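Chapter 7
When Should the School Day Begin?

Ask a room full of parents what time school ought to start and you'll get a lively half hour! It sounds like such a small matter, a number printed on the front of a handbook. But pull on it and everything else in a school moves too: buses, breakfast, sports practice, the last class of the afternoon, and how much sleep a fifteen-year-old gets before a math test.

In this chapter we'll follow one district, Stestden, through a change to its daily schedule. Stestden has 2,458 students, a mix of town and farm families, and a bus fleet that has to make two runs every morning. For years the high school went first and the younger children went second. Then families on the Lusex side of town began asking whether it could be the other way around, and a wonderfully tangled argument followed. 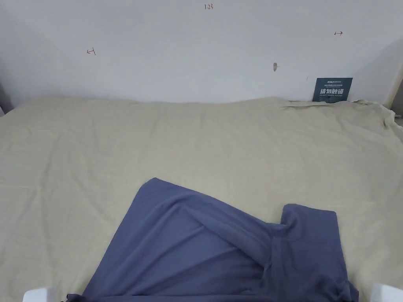

The argument is worth your time because both sides had a good case. Teenagers tend to get sleepy later at night than younger children do, and an early bell cuts their night short at the wrong end. On the other hand, an early start for the little ones can mean a six-year-old standing at a bus stop in the dark. Keep both of those children in mind as you read. Most of the hard choices in school planning come down to two reasonable needs that want the same hour.

7.1 Counting backward from the bell

The best way to understand a start time is to work backward from it. Take the first bell at Liyanage High School and subtract the walk from the bus, then the ride itself, then the wait at the corner, then getting dressed and eating something. On the longest route out of Lusex, students were up at 5:30 a.m. Students who lived across the street from the gym could sleep well past that, so the same bell meant very different mornings.

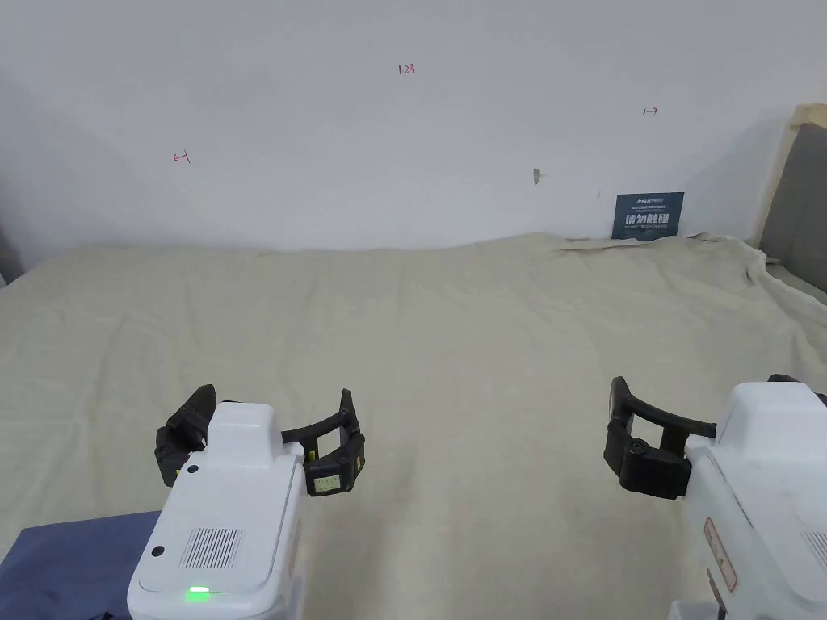
Planners like to talk about the school day as if it began at the school door, but the part at home counts just as much. Chores, homework, a shared bathroom and a parent's early shift all press on it. Try sketching a morning in one ordinary room. A table with a big cream-colored cloth spread over it, right back to a plain white wall, could be where someone eats, finishes an essay, or sorts clothes for the day, and a family may need it for all of those before the bus comes. When you draw up your own schedule at the end of the chapter, leave space for that kind of crowding.

7.2 What sleep has to do with it

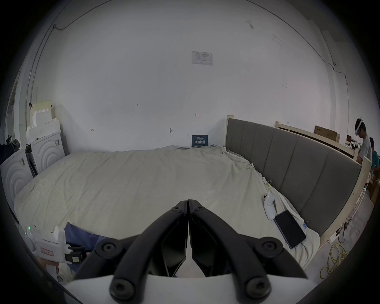

Sleep is where the start-time debate gets really interesting. A student who goes to bed at eleven and gets up before six is short on rest by midweek, and weekends spent catching up push bedtime later still. You might picture a bed with a gray padded headboard and rumpled cream-colored bedding at six in the morning, and ask what another hour in it would be worth to the person in first-period chemistry. Then ask what that hour would cost the soccer team, which needs daylight at the other end.

Stestden tested a later bell for 18 weeks. The high school opened later, and the elementary schools opened 20 minutes earlier than before. Route times were worked out with a scheduling program called Cirevus, which flagged 6 stops where the new pickup came before sunrise. Those stops were moved closer to homes, and that made two of the routes longer. You can see how quickly one fix asks for another!

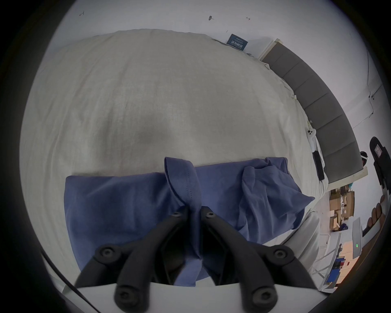 Figure 7.4. Folded blue cloth gripped at the middle by black gripper fingers, on a rumpled off-white sheet.

7.3 Before you read on

Write down the start time of the last school you attended and how you got there each morning. Then find someone whose trip was much longer or much shorter than yours and compare notes. We'll come back to these in Section 7.5, where you'll build a two-run bus plan and try to keep every child off a dark corner.

Related chapters
Chapter 3: Who Draws the Attendance Lines?
Chapter 5: Paying for the Bus
Chapter 6: Long Terms, Short Terms, and Summer
Chapter 8: Lunch Periods and the Crowded Cafeteria
Chapter 11: Asking Families What They Want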